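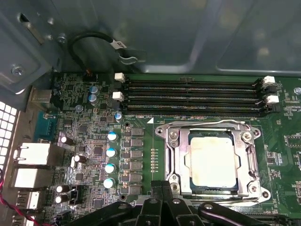
O que há dentro da caixa do computador

A caixa de um computador de secretária é de metal. Lá dentro, presa com parafusos, está a placa-mãe: uma placa verde e plana à qual se ligam todas as outras peças. As linhas finas que a percorrem chamam-se pistas e são de cobre. É por elas que passa a eletricidade.

O processador

O processador faz as contas e cumpre as ordens dos programas. Encaixa num suporte próprio, o soquete, e fica preso por uma moldura de metal aparafusada à placa. A parte que se vê pela abertura da moldura é uma tampa metálica clara, que espalha o calor. Com o computador montado, assenta sobre ela um dissipador, normalmente com uma ventoinha. Entre os dois põe-se uma camada fina de pasta térmica.

As ranhuras da memória

As quatro ranhuras pretas e compridas servem para encaixar os módulos de memória RAM. Na fotografia estão vazias. A RAM guarda o que o computador está a usar naquele momento – um jogo aberto, por exemplo – e perde tudo quando se desliga a corrente. Os fechos brancos nas pontas das ranhuras seguram os módulos. Cada módulo tem um entalhe na borda e só entra numa posição.

Junto ao soquete lê-se «DIMM_CPU1». DIMM é o nome deste tipo de módulo de memória e CPU é a sigla inglesa do processador. As letras impressas na placa ajudam o técnico a encontrar o sítio certo de cada peça.

Condensadores e bobinas

Os cilindros de topo azul-claro são condensadores. Guardam um pouco de carga elétrica e libertam-na quando é precisa. Os quadrados cinzentos ao lado são bobinas, que tornam a corrente mais regular. O processador trabalha com uma tensão baixa e não suporta grandes variações.

Antes de abrir uma caixa

Pede a um adulto que desligue o computador e retire o cabo da tomada. Não abras a fonte de alimentação. Toca numa parte metálica da caixa antes de mexer na placa – a eletricidade estática dos dedos pode estragar os circuitos. Segura as peças pelas bordas e guarda os parafusos numa taça.

Palavras novas

Pista: caminho de cobre na placa.
Soquete: suporte onde encaixa o processador.
Dissipador: peça de metal que retira o calor.

Texto: Judite Frade
Revisão técnica: Eduardo Vieira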